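PDF from Utetti much larger than the source document

Posted by Ximena Paredes, 21/06/2024
Category: Documents and printing

I have a 12-page report in Utetti. The source file is small, but the exported PDF is 916 MB and our mail server rejects it. Export settings are at default. All images are PNG renders, inserted with Insert > Picture, then scaled down by dragging the corner.

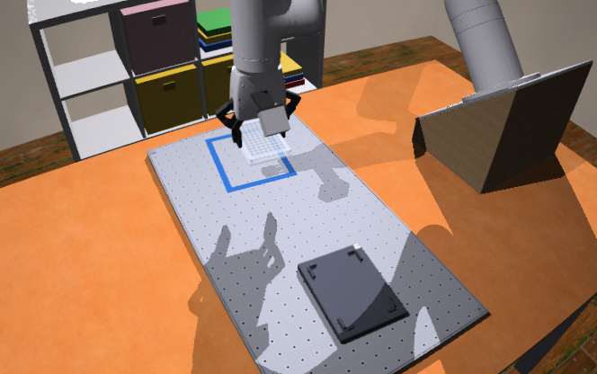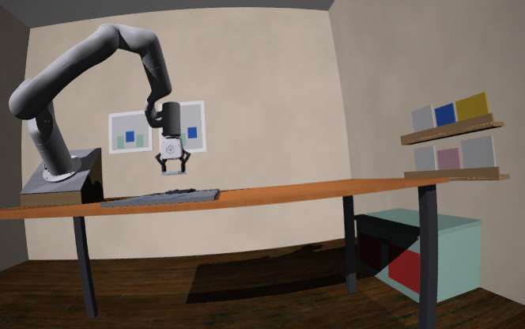 Side view of the arm and the long table.
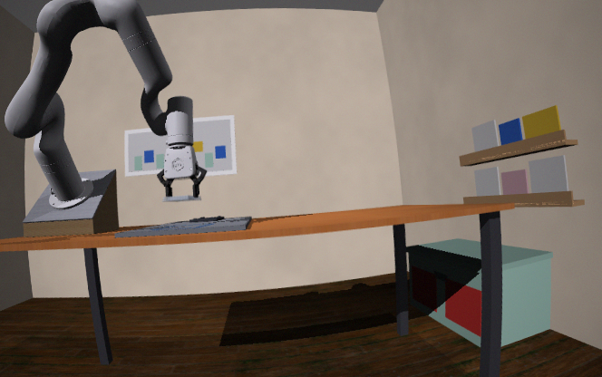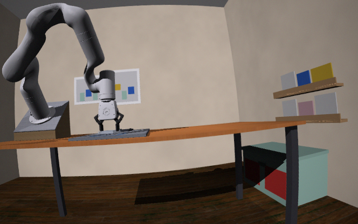
Which export setting controls the size of the PDF, and will changing it make the body text or the line drawings blurry?

Merike Rebane

The setting is Downsample Images, in File > Export > PDF > Advanced. It is off by default. With it off, every image is written at its original pixel dimensions, whatever size you dragged it to on the page. Turn it on and set the target to 300 ppi for print or 150 ppi for screen reading.

Body text is stored as fonts and outlines, so it is not affected. Line drawings are not affected if they were inserted as SVG or drawn in the program. Drawings pasted as bitmaps are treated like any other image and will lose detail at 150.

Two more items on the same tab:

Compression. The default is Lossless. JPEG at quality 85 is much smaller for photos and shaded renders. Keep Lossless for screenshots with small lettering.

Embed source document. Clear this box. It attaches the full editable file to the PDF and is easy to miss.

Export to a new file name. Saving over the old PDF in some versions appends the changes and keeps the old image data inside.

Sunil Barua

just zip it

Cristóbal Bravo

Zipping will do very little. The streams in a PDF are normally compressed already.

To add to Merike's answer, check the page headers. We had a template with a logo pasted separately on each page, and each copy was stored separately in the export. Moving it to the master page got rid of the duplicates. If the file is still too big after that, open it in Godinho and run Tools > Space Audit, which lists images, fonts and attachments by size. Fonts can be a problem too if subsetting is off.

Ximena Paredes

Downsampling at 150 plus clearing the embed box brought it to 9 MB. Text is unchanged at 400% zoom. The header logo was already on the master page. Marking Merike's reply as accepted.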